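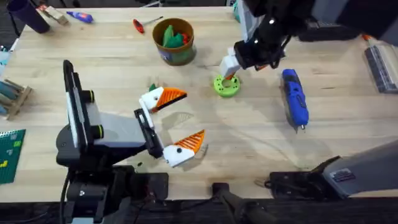 Joyce Mugo
Customer Onboarding Lead, Ulto

4. Importing your contact list

Complete this section before you build your first email campaign. You need an administrator login and your contacts saved as a CSV file.

1. Open Contacts and select Import.

2. Choose your file. Each file can hold up to 3,000 contacts. Split longer lists and import the parts one at a time.

3. Match your columns to the Ulto fields. Email is required. First name, company and region are optional, but the starter templates use all three.

Note: Columns you leave unmatched are skipped. To keep one, select Create custom field. An account can have up to 15 custom fields.

4. Under Consent, pick the status that applies to the whole file. If your contacts have mixed statuses, go back and split the file.

Caution: Do not mark contacts as Subscribed unless they have agreed to hear from you. Campaigns cannot be recalled once they start sending.

5. Under Duplicates, choose Update existing or Skip. Update existing overwrites the old values – including notes typed in by your sales team.

6. Select Start import. You can leave the page while it runs.

7. When the status changes to Complete, open the import report and check the Rejected tab. Error 312 means the email address is missing or badly formed. Correct those rows and import them again as a new file.

Note: On a new account, keep your first campaign to 200 contacts. The daily limit goes up after your sending domain is verified (section 5).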